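Facettierte Becher: Was die Rautenstruktur mit der Wandstärke macht

Transluzente Kunststoffbecher mit facettierter Außenwand gehören in der Gemeinschaftsverpflegung seit Jahren zum Standard. Die Kantine in Corneck hält davon 434 Stück im Umlauf, überwiegend mit 200 Milliliter Füllmenge. Die Struktur versteift die Wand, sodass bei gleicher Steifigkeit weniger Material nötig ist. An den Kanten sammelt sich beim Spritzguss allerdings Eigenspannung, die sich erst im Spülbetrieb bemerkbar macht.
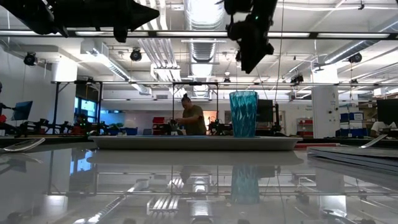 Maßgeblich ist die Temperatur im Hauptspülgang. Bei 60 Grad bleibt die Oberfläche über rund vier Jahre weitgehend klar. Höhere Werte beschleunigen die Trübung, vor allem in den Vertiefungen zwischen den Rauten, wo sich Kalk und Klarspülerreste halten. In Gresville wurde die Dosierung deshalb im August gesenkt und das Spülwasser zusätzlich enthärtet. Die Serie Toledo umgeht das Problem mit flacheren Facetten und größeren Radien, verliert dabei aber an Griffigkeit.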